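Diary > Kitchen and table > July

Search this diary Enter keywords Go

July, 7:40 in the morning, coffee going

I did it, I finally emptied the glass cupboard! I have been circling that thing since we moved in. You open the door and something clear and round is always leaning on something else clear and round, and you shut the door again very gently and drink out of a mug. Well, I was up before six, it was cool enough to have the back door open, and I thought, right, everything out onto the table.

What a mess of see-through stuff we own. Bowls, lids, cups, more lids, the little dishes from the Pusus shop that I swore I'd use for olives (I have never used them for olives). The trouble with clear things is that you can't see them. I put down my elbow and moved a bowl I'd have sworn was a bare bit of table. After that I made myself work from one end to the other and push the finished ones up against the wall.

Milagros called in the middle of it. She wanted to know if we still had her big salad bowl from the summer party, and I said I'd know by lunchtime, which made her laugh. She says she keeps all hers in a drawer, on their sides, like records. I can't picture it. Wouldn't they roll? She says they don't roll if the drawer is full enough, and that's a very Milagros way of solving it.

Anyway, the sorting. I made up my mind that a lid without a bowl goes, and a bowl without a lid can stay if it's a nice one. That sounded simple at six in the morning. By seven I was holding two lids up against the window, trying to decide which one was a tiny bit wider, and then trying both of them on everything, and then putting one down and losing it. I found the mate to the deep bowl (yay) and I found that the one I'd been calling its lid for 2 years belongs to nothing in this house. Out it goes. I did feel a bit disloyal.

Later, 11:15

Had to stop for the delivery from Closar, the shelf paper, which came in a tube as long as my arm and will not lie flat for love or money. It's under the dictionary and the bread board now. The pattern is smaller than I expected but I like it. It cost me 17 dollars, and Anselmo asked if the inside of a cupboard really needed a pattern, and I said it did.

He's been a good sport, I should say. He washed everything I handed him and didn't ask where it was going next. We had the radio on and he sang. He dries too fast, though, so there are streaks, and with clear things you see every one of them when the sun comes round. I've been going over them again with the old pillowcase after he leaves the room. He probably knows.

The blue bits and pieces I've kept in sight. I do love having something pale blue on this table, it sits so well with the honey color of the wood, and after a morning of things that are no color at all it's a treat to put something down and still be able to find it a minute later. Maybe that's the answer, a spot of color under every glass. I might get some felt at Stidgate next time I'm over there and cut rounds out of it. I have the good scissors. I have the compass from the kids' school things somewhere. (That's another drawer and another day!)

I oiled this table in spring and it's held up pretty well. There's a mark near my chair from the Makori teapot, the one that dribbles, and I keep meaning to rub it with something. Mom used walnut halves. I've never had the patience, I end up eating the walnuts.

After supper, 8:30

All in! The paper is down, a little crooked at the back on the left where the hinge is, and I'm leaving it. Cups are on the bottom shelf, upside down, even though Anselmo thinks that traps the smell of the cupboard in them. The big bowls are in the middle, nested, with a sheet of kitchen roll in between. Lids are standing up in the old toast rack, and I am so pleased with that, I keep opening the door to look at it. The olive dishes went on top, where I can't reach them, so I suppose that settles the olives.

No sign of the salad bowl. I've looked at every clear bowl we own, some of them three times, and none is hers. I texted her and she sent back a picture of her own kitchen counter with the bowl on it. It had been in the drawer the whole time, on its side, like a record.

There's one box for the charity shop and it's already by the front door so I can't change my mind. I've taken the deep bowl's false lid out of it once and put it back once. My feet hurt. I want to do the spice shelf tomorrow but I know myself, so I'm writing it down here as a maybe.

Oh, and the tea towels! I used up every clean one we had. They're all on the line, and it's clouding over, and I'm going to sit here one more minute before I go and bring them in.

Write to me through the contact page | All entries copyright of the diarist | Back to top
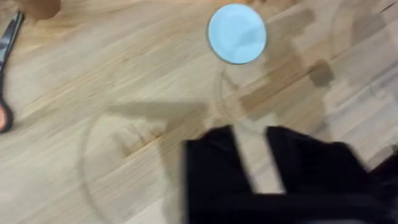
How do you keep nested glass bowls from sticking together?
Put a sheet of kitchen roll or a thin cloth between them, and make sure each one is completely dry before you stack it.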